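Craft and Folding Room – Walk-Through Checklist with Comments
Zaltura Makers' Hall, Room 9
Walk-through date: Jun 17, 2021
Form 933, second copy goes in the binder by the sink

Marks used: OK, FIX (do it before the next session), WATCH (fine for now, look again next time)

1. DOORS AND WAYS OUT

1.1 Main door opens all the way and stays open on its hook – OK
So much better than January, when you had to hold it with your hip! The new hook is great.

1.2 Path from the far tables to the main door clear – OK
Wide enough for two people side by side, even with the stools out.

1.3 Side door unlocked during sessions – FIX
Locked when I tried it. The key was on its nail, so it took ten seconds, but it should already be open when people come in. Please add it to the opening routine on the wall card.

1.4 Exit sign lit – OK

1.5 Fire extinguisher on bracket, pin in, needle in the green – OK
Tag number 2775, matches the list.

2. FLOOR

2.1 No loose mats or curled edges – WATCH
The mat by the sink is starting to lift at one corner. It lies flat if you step on it. I'd like to see it replaced this year, and the ribbed kind from the Bansal catalog would be lovely there.

2.2 Paper scraps swept – OK
Spotless. Whoever closed last time, thank you!

2.3 Cords off the walking path – FIX
The extension cord for the glue guns runs across the gap between the second and third tables. Move the glue station to the wall outlet and the cord isn't needed at all. I tried it and there is plenty of room for four people to work there.

2.4 Floor dry near sink – OK

3. CUTTING TOOLS

3.1 Scissors counted out and counted back – OK
All in the block. The blunt-tip pairs really do cut card now that they have been sharpened. I had fun testing them and now have a large pile of strips, which I left in the collage drawer for anyone who wants them.

3.2 Craft knives in the locked drawer – OK
Locked, key with the session lead.

3.3 Used blades in the blade tin – WATCH
Tin is nearly full. Tape the lid, write BLADES on it, and start a new one.

3.4 Paper trimmer guard in place – FIX
Guard is on but the left screw is missing, so it swings. Trimmer is out of use until this is done. I put a note on it and set it on the top shelf. The Imis parts bag in the cabinet may have a screw that fits.

3.5 Cutting mats flat and not split – OK
One is warped. Lay it under the heavy paper for a week.

4. GLUE, PAINT, AND HEAT

4.1 Glue guns unplugged when not in use – OK

4.2 Glue gun stands steady – WATCH
The small one tips if the cord is pulled. Clip the cord to the table edge.

4.3 Everything in its own labeled bottle – FIX
Two squeeze bottles with no label. They smell like plain white glue, but a smell is not a label. Label or empty them.

4.4 Spray products kept out of the room – OK
All in the outside cabinet, caps on.

4.5 Window opens for fresh air – OK
Opens easily, and the breeze was wonderful.

5. STORAGE

5.1 Heavy items on the lower shelves – OK
The big move paid off. The clay is down low and the paper packs are at waist height. My back says thanks.

5.2 Shelves fixed to the wall – OK
Pulled on all of them. Solid.

5.3 Step stool feet have rubber – FIX
One foot is bare and it slides. Use the Ketamel stool from the hallway until this one is repaired.

5.4 Large cardboard sheets stored flat or strapped upright – WATCH
Strapped, but the strap is at its last hole. Either use up a few sheets or get a longer strap. Using them up is more fun.

5.5 Paper bins labeled by color – OK
I can't say enough good things about this! Finding a sheet used to take half the session.

6. TABLES AND WORK SURFACES

6.1 Tables do not rock – OK
The back table had a slight wobble and one turn of the foot cured it. Do that whenever you feel it, no need to wait for a checklist.

6.2 Work boards lie flat and corners are sound – OK
I am a big fan of working on cardboard boards. They save the tabletop, a crease shows up nicely against the pale color, and when one gets too chewed up it goes in recycling.

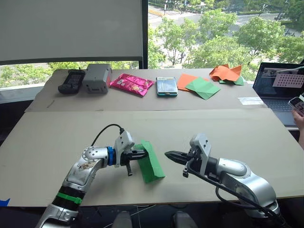

Photo: Zaltura Makers' Hall, picture file 1601

Folding board across the front of the table, green sheet with its crease in, second board behind it by the window. Keeping the row of things on the back board leaves the front one for the folding, and I'd like all the tables set like that. The layout gets a big yes from me.

6.3 Board edges taped down or smooth – WATCH
Blue tape at the lower left corner of the front board. Run a thumb along all the board edges before a session and tape anything that feels rough or sticks up.

6.4 Light good enough to see a fold line – OK
Daylight from the big window does most of the job. For evening sessions turn on both rows of ceiling lights, and try the desk lamp from the side – a low light makes a faint crease much easier to find.

6.5 Glare and heat at the window tables – WATCH
Pull the shade halfway if the sun is straight on. Glue sticks left on the sill go soft.

6.6 Thin wires and cords near the tables – WATCH
Anything that dangles below a tabletop gets clipped up. Clips are in the top drawer.

7. FIRST AID AND WASHING UP

7.1 First aid box on its hook and stocked – FIX
Box is there. Small bandages are down to the last few, and paper cuts are what we get most. Order two packs.

7.2 Soap and towels at sink – OK

7.3 Incident sheet and pen together – OK
The pen is on a string. Simple and brilliant.

SUMMARY OF FIX ITEMS

1.3 Side door, add to opening routine
2.3 Move glue station, remove extension cord
3.4 Trimmer guard screw
4.3 Two bottles with no label
5.3 Step stool foot
7.1 Small bandages

OVERALL COMMENT

What a difference from the January sheet! That one ran onto a second page of fixes and this one is six, most of them short jobs. The trimmer is the one I care about most, so please leave it on the top shelf until the guard is tight on both sides. Initial each line above when it is done and put the sheet back in the binder.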